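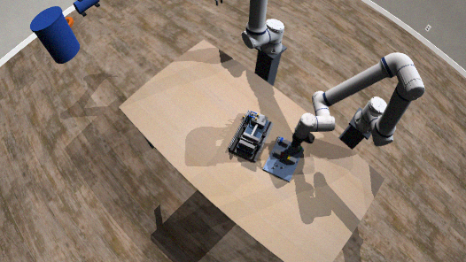 Compass reading for a bagua plan differs from room to room – which one do I use?

Posted by Olto, 11 May 2019
Viewed 2,161 times

I am drawing up a bagua plan for a ground-floor flat on the Iltonach estate. The compass method needs the facing direction, so I took readings in every room with a plain liquid compass. The hall gives south-east. The living room gives nearly due south, and the bedroom is different again. All three readings were taken square to the same outside wall, so they ought to agree. The phone app does not match any of them. Which one should I put on the plan, and does the missing corner by the kitchen count as part of the grid?

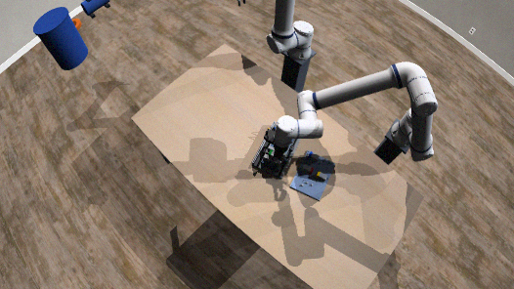 Light beige tabletop, floor in mixed brown, grey and tan boards.

Danilo Dagdag

None of them. Indoor readings are pulled about by steel: radiators, lintels, bed frames, the washing machine. I had a Testska bed with a metal base, and the needle moved visibly at 700 mm from it.

Go outside. Stand square to the front of the building, well clear of parked cars and railings, and hold the compass level at chest height. Take one reading, move two paces along the wall and repeat. Do this five times. Throw out anything that is plainly wrong and average the rest. Take off your watch and leave the phone indoors.

Then check the result against a large-scale map. Measure the angle of the front wall from grid north and correct it for your area. If the map and the compass agree to within a few degrees, use the compass figure.
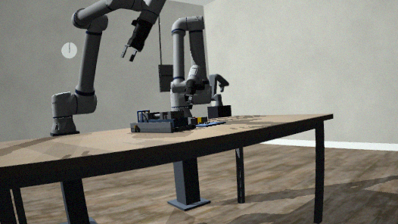 Long wooden table in a room with grey walls.

Biswas

just use the front door and don't worry about it. I did mine in June with the app and the flat feels fine

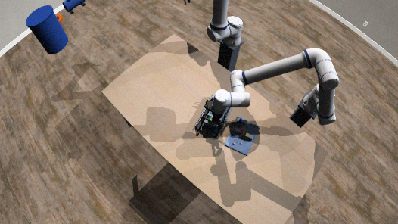

Tabletop in light tan wood above brown planks.

Danilo Dagdag

On the missing corner, which I left out before: draw the rectangle round the whole flat first, then divide it into nine equal parts. If the gap is less than half the length of that side, it is normally treated as missing. Mine was 1,440 mm deep and I marked it as missing. Some schools treat a gap over half the side as an extension of the remaining part – follow whichever book you started with and do not mix them.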